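Suturing technician (part-time), Grustik
Four posts, 20 hours a week, starting in October. The work is practice suturing on tissue with robotic instruments.

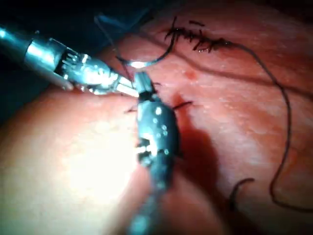

Shifts start at 8 am. Training is paid.
Applicants should have steady hands and nearly normal colour vision. Black thread is used throughout, and a loose strand lying over red tissue must be kept clear of the jaws.

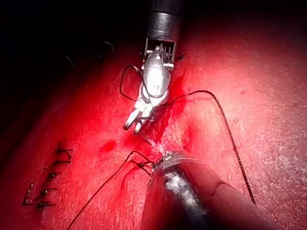 Each session lasts 60 minutes - breaks are extra. Slack thread, such as a loop hanging beside the jaws, is taken up before the next stitch.

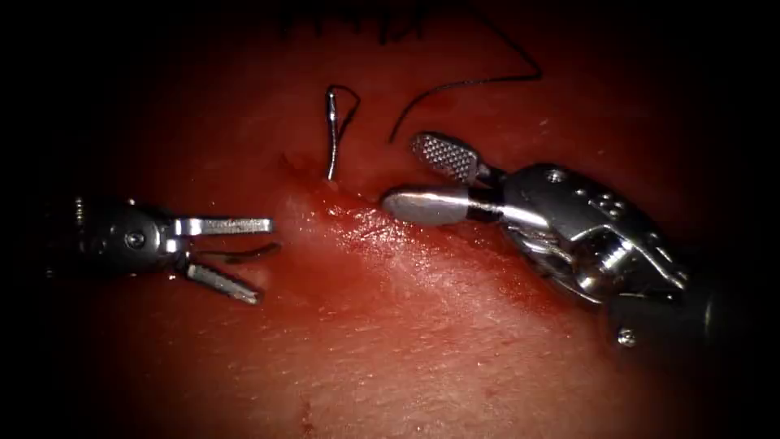

Both instruments with jaws open.
Pay is £1,264 a month. 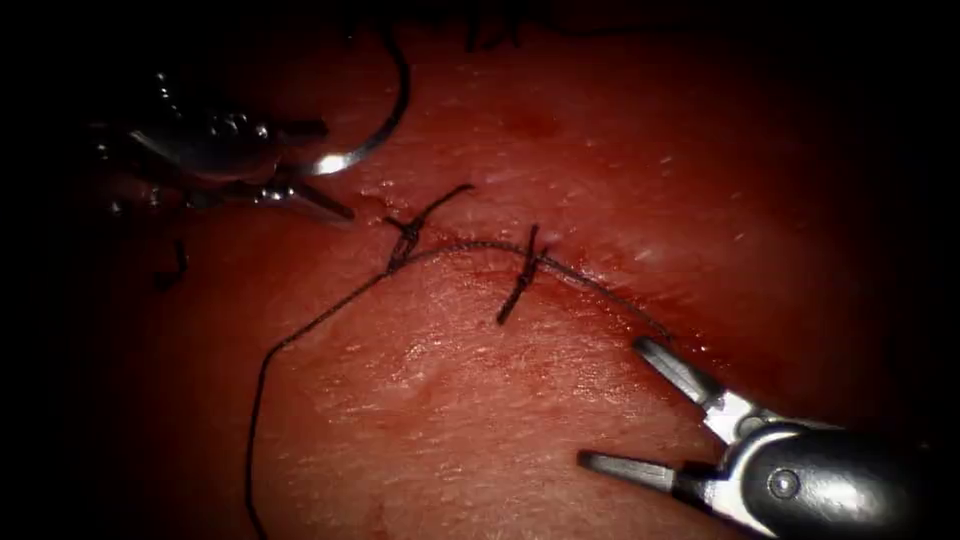
Page last changed: October
Apply to Perla Barajas by noon on Wednesday.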